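Drirnever opens Tinora home storage workshops to the public

Saturday, August 21, 2021

Drirnever, the home storage and tidying firm, will open its Tinora workshops to the public in October. The sessions have been run for housing association tenants for the past two years and will now be open to anyone who wants help sorting out cupboards, shelves and work surfaces at home.

Each workshop lasts one morning and takes 40 people. Those who come will plan one cupboard or set of shelves from their own home, using measurements they bring with them, and will leave with a written plan and a list of what to buy, if anything. Places cost £38, which includes lunch and a copy of the Indero shelf planner, the paper planning sheet Drirnever has used since the first sessions.

The workshops were first held as a trial with tenants of Policarpio Homes. Drirnever says 633 people have now attended, and that most of them went home intending to use shelves and baskets they already owned.

"People come in thinking they need a new cupboard," said Najwa Tannous, founder of Drirnever. "Usually they need to take everything out, wipe the shelf and decide what goes back. We spend the first hour on that, and the shopping list gets shorter."

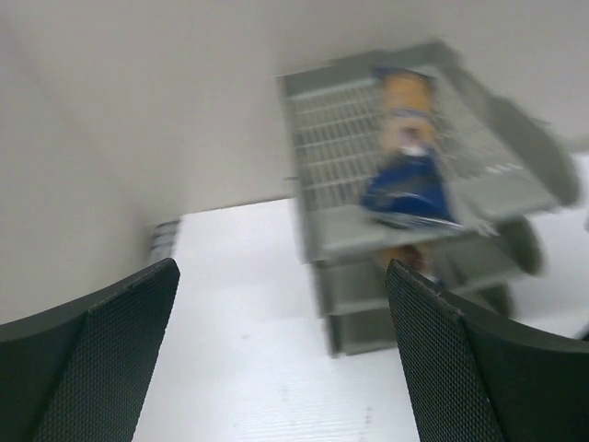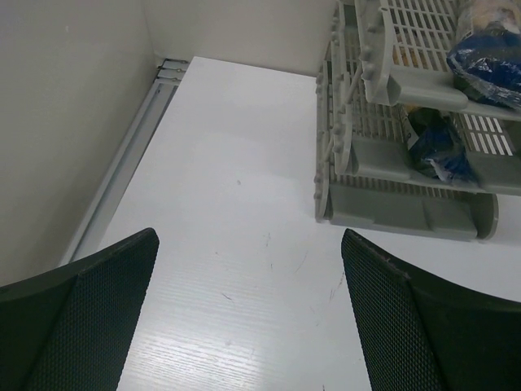 The Tinora course has three parts: clearing, measuring and putting back. Clearing is done one shelf at a time so that the rest of the room can still be used. Measuring takes in the depth and width of the shelf and anything fixed to it that reduces the usable space, such as a metal rail running along the side of a white shelf or a bracket in the corner. For putting back, the course favours open containers, and a gray plastic basket with small openings in its sides is the sort that suits everyday items. People are asked to try one basket in place before they buy any more.

There is also a short section on looking after surfaces. White shelves show scuffs and scratches readily, and the advice is to lift containers in and out instead of sliding them. Cleaning is kept to a damp cloth and a little washing-up liquid.

Lovely Pangilinan, who leads the workshops, said the public sessions would follow the same plan as those for tenants.

"We did think about making it longer," she said. "The tenants told us a morning was enough, and that they wanted to get home and start while they still remembered it. So we've left it as it is."

Booking opens in the first week of October through the Drirnever website. Tenants of Policarpio Homes can still attend free of charge and should book through their housing office as before. The rooms used for the workshops have step-free access, and large-print copies of the Indero shelf planner can be requested when booking.

Notes to editors

Drirnever gives advice on storage and tidying in the home. It does not sell furniture or containers.

Najwa Tannous and Lovely Pangilinan are available for interview. Requests should be sent to the Drirnever press office.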